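Kistby Robotics Club – Manipulation Project Gallery

Published May 30, 2025

Members' pages / Projects / Gallery

The manipulation project ran from January to the end of the spring term as part of the second-year automation course at Kistby. Teams were given access to a two-arm cell, a shared set of test objects and a fixed list of tasks. The aim was to collect clean demonstrations of household handling, train a policy on them and measure how far it would generalise. This page gathers the notes that go with the bakery task set, known in the logs as Trurik.

The set was put together by Rigoberto Cáceres and Linnea Berge. Wilson Giraldo looked after the control software, and Joar Sjöberg wrote the scoring sheet. Mohcine Naciri supervised and signed off the cell before each session.

Why bread

Earlier terms used blocks and cups. Both are rigid, with flat or regular faces, and by the end of last year almost every team could pick them up without much tuning. Bread is harder to grip well. The crust gives under load, the outline changes from one piece to the next, and a plaited surface offers the fingertip a row of ridges where a flat contact would be preferred. Too little force and the piece slips when the wrist turns. Too much and the crust cracks, which counts as a failed trial under the scoring sheet.

Gripper force was limited in software for the whole set. The limit was left alone once recording had begun, so that trials from different teams could be compared. 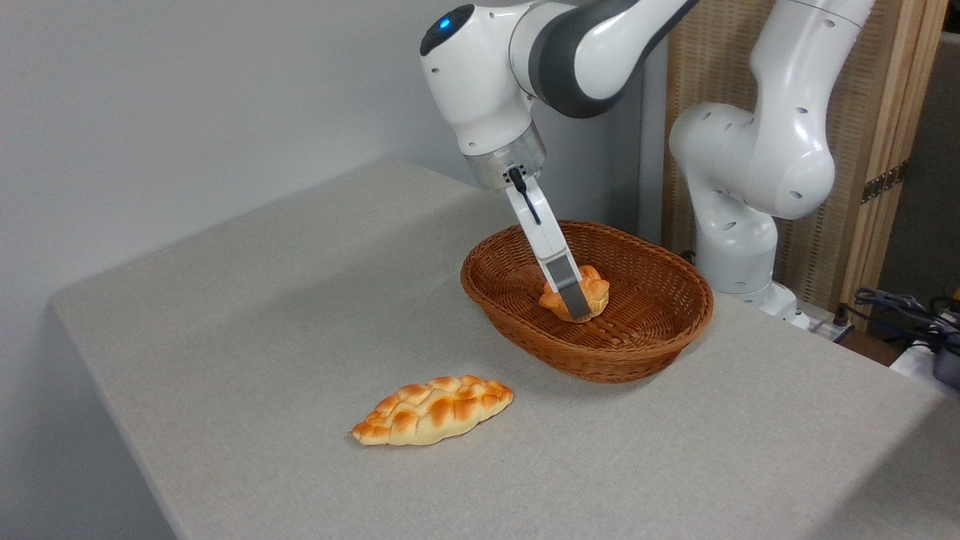

Project Notes, Issue 13, page 3
Trurik set, basket task. Fingertip against the small roll in the wicker basket, with the larger plaited loaf on the table in front.

The basket is the awkward part of this task. Its sides flare outwards, so a finger coming in at a shallow angle meets the rim before it meets the roll. Teams that approached from above had fewer contacts with the weave. Rim contact is logged separately from a dropped object, and a trial with light rim contact can still pass if the basket stays within its marked tolerance.

Contact position was the second point of discussion. The fingertip pad hides part of a small roll from a fixed camera during the grasp, and a policy that relies on that view alone has to work from whatever crust remains visible on either side. Linnea's team added joint positions to the input and reported steadier behaviour in the last part of the approach. Rigoberto's team kept to the camera only, for comparison.

Recording

Demonstrations were recorded by teleoperation, one operator at a time. The target was 200 accepted demonstrations per task. A demonstration was rejected if the operator paused for too long, if the object left the table, or if the log showed a gap in the camera stream. Across all tasks the club now holds almost 2000 accepted recordings, stored on the Dakel server in the same folder layout as last year.

Starting positions were taken from a printed list. Operators were asked to follow the list even when a position looked unhelpful – a loaf lying at an angle near the basket is a valid start, and the policy has to cope with it.

Scoring

Each trial receives a mark for grasp, transfer and placement. Partial marks are allowed for grasp only. The scorer writes down the first fault and does not continue past it, which keeps the sheets short and makes them easier to check. Joar has asked that faults be written in words, as the old number codes were read differently by different teams.

Known problems

Timestamps in the first batch drift slightly between the arm log and the camera log. Wilson has written a correction script, found in the tools folder with the set. Use the corrected files for training and keep the originals untouched.

The file names in the Rivadeneyra folder still follow the older pattern. They will be renamed before the autumn course starts.

Requests for access to the recordings go to Mohcine Naciri through the club mailbox. State the task set and whether raw or corrected logs are needed.

Back to gallery index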